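Gendell hand gripper kit, first impressions
Grippers and End Effectors > Kits and Reviews

ribbed_and_ready
Joined: October
Posts: 156

So my Gendell kit is together and I'm kind of in love with it! This is the hand-held one, black printed fingers on a scissor-type linkage, brass in the pivots. I went in expecting a weekend of filing holes and swearing, and the whole build took me 2 evenings (one if you don't stop for dinner). The fingers come right off the printer with that fine ribbing still on them and I left mine alone. 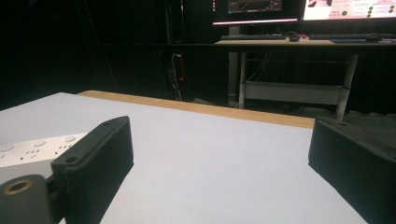
The squeeze is what sold me. Both sides come in together with hardly any effort, and I can do slow, fussy closes without my wrist getting tired. Instructions are so-so. Step 10 has the short links drawn backwards, so look at the parts list before you tighten anything.

kgrabo
Posts: 3000

Nice build. I'm going to be the grump about the fingers, though. I had the Kendameck before this and its molded fingers were smoother and easier to wipe down. Layer lines hold dust. For what Gendell charges I'd want them finished.

tapley_k

Disagree with kgrabo! I'd much rather have printed ones. I broke a finger in my first month, printed another overnight and was back at it by breakfast. With my old Kendameck I had to order the pair from Briltel and wait.

kgrabo

Fair, if you own a printer. Plenty of people don't.

felicja_g

Can you show it closed? I want to know if the fingers meet square. Mine toe in at the top and I can't tell if it's my assembly or the kit.

ribbed_and_ready

Sure thing. Pressed nearly together, you get one narrow slit running straight down between them:
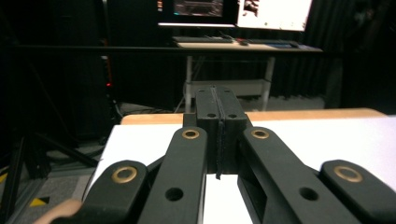 Posted by ribbed_and_ready at 9:40 pm | Reply | Quote

Felicja, if yours toe in, back off the pivots and snug them up again a little at a time, left and right in turn. I had mine too tight on one side at first and it pulled crooked.

felicja_g

That did it, thank you!! Left side was way over-tightened.

yurii_kov

Has anybody run the Calloway soft pads on these? Wondering if the screw holes line up.

tapley_k

One of the two does. I drilled the other.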